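Zundness compares two finger sets for fabric handling

13th March

Zundness has finished the first round of a bench comparison between two sets of gripper fingers for cloth handling. The tests were run on the company's tabletop arms and cover grasping, edge lifting and unfolding of flat textiles. The second round, with a different controller, starts once the mounts have been remade.

What was compared

Both finger sets fit the same parallel gripper body and use the same screw pattern. The first, supplied by Gisler, is a slim finger with a soft pad glued to the inner face. The second is Zundness's own design, called Trurard, a rigid printed finger with faceted sides and a tapered end. Trurard has no pad. It relies on closing force and on the angle at which the tip meets the cloth.

The arm, motors and power supply were left unchanged between sets. The wrist camera stayed on its bracket and was recalibrated after each finger change. Commands came from a Ladellow controller at a fixed rate, with force limits set in software.

Test procedure

Each finger set was run on 4 tasks: picking a single layer from a flat surface, lifting a folded edge, dragging a sheet toward the base, and releasing it without pulling the cloth back up. The operators used 3 fabric weights. A run was stopped if the fingers pressed into the table hard enough to trip the current limit.

"The tip geometry matters more than we expected when the cloth is lying flat," said Luzius Fuchs, who led the comparison. "On a raised fold, both sets do the job. On a flat single layer, the approach angle decides it."

Results so far

The padded fingers were more tolerant of a poor approach height and tripped the current limit less often. They were worse at release. Light cloth tended to cling to the pad as the gripper opened, and the sheet moved with it. Trurard released cleanly at all fabric weights but needed a closer approach, and on the heaviest cloth it sometimes slid over the surface without gathering any material.

Edge lifting showed little difference. Both sets worked best when the fingers closed across a crease — closing along it produced a shallow grip that slipped during the lift.

Camera placement caused more trouble than the fingers did. With the wrist view, the gripper body takes up much of the lower image, and pale fabric gives the software few features to track. Creases are often the only usable cue. Fuchs said an overhead camera will be added for the next round and the wrist view kept for the final approach.

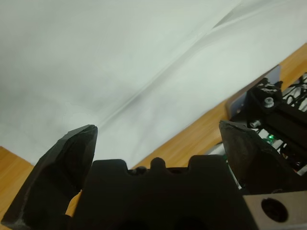 Next steps

The second round repeats the tasks with a newer Ladellow controller that allows force limits to be changed during a motion. Zundness also plans to test a Trurard finger with a thin rubber strip at the tip, to see whether it grips heavy cloth better without affecting release. The printed parts will be checked for wear at the tips before they go back on the arm.

A full set of measurements is due in December. The finger drawings and mount dimensions will be published with it.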